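**Foro > Hardware > Estaciones de trabajo usadas > Torre con dos bancos de memoria, socket vacío: ¿merece la pena?**

**tornillo_suelto** · 3 de octubre de 2024

Buenas. Tengo una torre de sobremesa de las de oficina técnica que compré en septiembre en un lote de Damholm, sin procesador, sin disipador y sin discos. Pagué 90 euros con el envío incluido. La idea es ponerle un procesador usado y dejarla de servidor en casa: copias de seguridad, un par de máquinas virtuales y poco más.

La he tumbado en la mesa y le he quitado la tapa lateral. El socket tiene la palanca levantada y a simple vista no encuentro daños, pero nunca he montado un procesador en una placa de este tipo y prefiero preguntar antes.
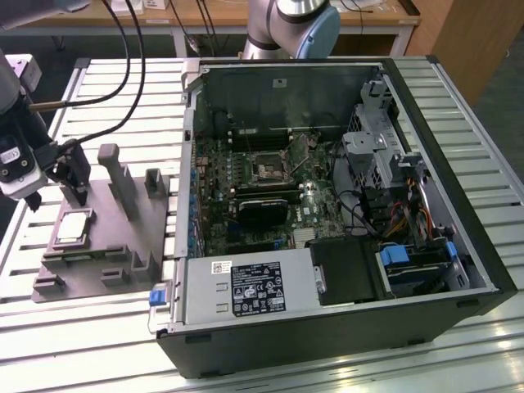 Mis dudas son estas:

1. ¿Quitaríais la fuente antes de tocar nada o se puede trabajar con ella puesta?
2. ¿Cómo limpio los contactos del socket si hay polvo?
3. ¿Compro el disipador original o me vale uno genérico?

El vendedor no me dio ni modelo de placa ni historial. Lo único que sé es que venía de un estudio de ingeniería que renovó equipos.

---

**pastatermica**

Yo no tocaría la fuente. En estas cajas sale con facilidad, pero para poner un procesador no molesta. Desenchufa el cable de corriente, pulsa el botón de encendido unos segundos para descargar y ya está.

El socket, ni con bastoncillo ni con brocha. Pera de aire de las de fotografía, de lado, y si hay algo pegado lo dejas y buscas lupa. Los contactos se doblan con nada. He tirado dos placas por querer limpiarlas demasiado.

---

**gatera**

> El socket, ni con bastoncillo ni con brocha.

De acuerdo en lo del bastoncillo. Con brocha antiestática blanda yo lo he hecho y sin problema, siempre en la dirección en la que apuntan los contactos. Pero si es tu primera vez, hazle caso a él.

Lo del disipador: mira la separación de los agujeros antes de comprar. En muchas torres de marca la fijación no es la estándar y un genérico no entra. Y mira también la altura, que luego la tapa no cierra.

---

**tornillo_suelto**

Gracias a los dos. El procesador ya lo tengo, lo pedí a la vez en Kuten, usado y probado. Por fuera está limpio: borde verde, la tapa metálica sin restos de pasta y unas líneas de texto impresas tan tenues que no consigo leerlas sin lupa.
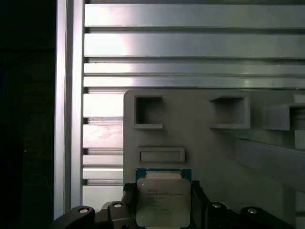

En el anuncio decían que había estado en un equipo con 3,515 horas de uso (lo ponen así, con coma, supongo que quieren decir tres mil y pico y no tres horas y media). No sé si eso es mucho.

---

**pastatermica**

Para un procesador las horas dan igual. Lo que se muere es la fuente, los ventiladores y los discos. Un procesador que ha arrancado y ha pasado una prueba de carga te va a durar más que la caja.

Cógelo siempre por los lados y no pongas los dedos ni en la cara de abajo ni en la de arriba. Busca la marca de la esquina y las muescas antes de bajarlo. Tiene que asentar solo, por su peso. Si hay que empujar, está mal orientado.

---

**gatera**

Discrepo un poco con lo de que las horas dan igual. Dan igual si el equipo ha estado bien ventilado. He visto procesadores que venían de armarios cerrados y que daban errores de memoria en cuanto llenabas el segundo banco. Yo le pasaría una prueba de memoria completa con todas las ranuras ocupadas antes de confiarle las copias de seguridad.

---

**nube_baja**

Me meto para llevar la contraria en lo general. ¿Habéis pensado en lo que gasta eso? Una torre así para copias de seguridad me parece un disparate. Yo tenía una parecida en el trastero y la cambié por un mini PC. Hace lo mismo y no suena.

---

**tornillo_suelto**

Lo he pensado. El mini PC no me admite dos discos grandes ni la memoria que quiero. Y la idea es encenderla por la noche, hacer las copias y apagarla. No va a estar todo el día en marcha.

De espacio va sobrada. Tiene su jaula metálica para unidades, las bahías de abajo con los pestillos azules y una tarjeta gráfica ya puesta que no esperaba, porque en el anuncio no la mencionaban.

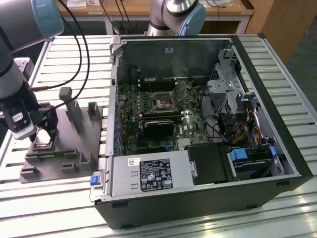
Otra cosa que me preocupa es el mazo de cables naranjas, amarillos, rojos y negros que va entre la jaula y las bahías. No sé si es mejor soltarlo y volver a pasarlo o dejarlo como está. Y hay un cable negro fino que cruza por encima de la placa haciendo un bucle. ¿Lo recojo?

---

**gatera**

El mazo déjalo. Si lo sueltas, te pasas una tarde para volver a meterlo y no ganas nada.

El cable fino sí lo recogería, con una brida floja hacia el lado de la jaula. Comprueba primero adónde va. Si es el de un ventilador o el del panel frontal, asegúrate de que le queda holgura cuando pongas la torre de pie.

---

**nube_baja**

Si la gráfica no la necesitas, sácala. Menos consumo y menos calor. Eso sí, algunas placas de este tipo no arrancan sin vídeo, o arrancan pitando. Pruébalo antes de venderla.

---

**pastatermica**

No la saques todavía. Primero que arranque tal cual, con un solo módulo de memoria y sin discos. Si cambias cuatro cosas a la vez y no enciende, no sabrás cuál ha sido.

Orden que sigo yo:

- Procesador y palanca.
- Pasta y disipador.
- Un módulo, en la ranura que indique el manual o la serigrafía de la placa.
- Monitor a la gráfica, teclado, y a la BIOS.
- Si entra, actualizar BIOS. Si no, pila nueva y repetir.
- Resto de la memoria.
- Discos al final.

---

**mesa_larga**

Llevo unas cuantas de estas montadas para un taller de segunda mano (Mirthorpe, por si alguien lo conoce). Un par de apuntes.

La fuente suele ser de formato propio. Si se estropea, no metas una normal con adaptador; busca la misma referencia en la etiqueta negra. Jankauskaitė tiene despieces a 40 euros, portes aparte, aunque tardan.

Y trabaja con la torre tumbada, como la tienes, hasta que el disipador esté atornillado. La gente la pone de pie para ver si cierra la tapa y se le cae el procesador sobre los contactos.
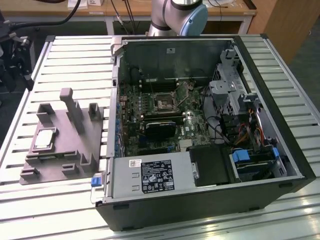 Respecto al disipador, compra el original. He probado los genéricos y casi siempre hay que inventar algo con las arandelas. El original usado sale barato y lleva el conector que la placa espera. Con otro ventilador te puede salir un aviso en cada arranque, y en un equipo que quieres encender solo por la noche eso es un incordio: se queda parado pidiendo que pulses una tecla.

---

**gatera**

Lo del aviso se puede quitar en la BIOS en algunos modelos.

---

**mesa_larga**

En algunos. En los que me han pasado por las manos, no.

---

**tornillo_suelto**

Vale, pido el original. El ventilador a 3,000 vueltas que tenía en favoritos lo quito de la lista.

Mientras llega, dejo la palanca como está y tapo el socket. No venía con la tapita de plástico. ¿Alguien sabe si las venden sueltas?

---

**pastatermica**

Las venden, pero pregunta en cualquier tienda de reparación, que las tiran. Y no pongas cinta encima del socket, por favor.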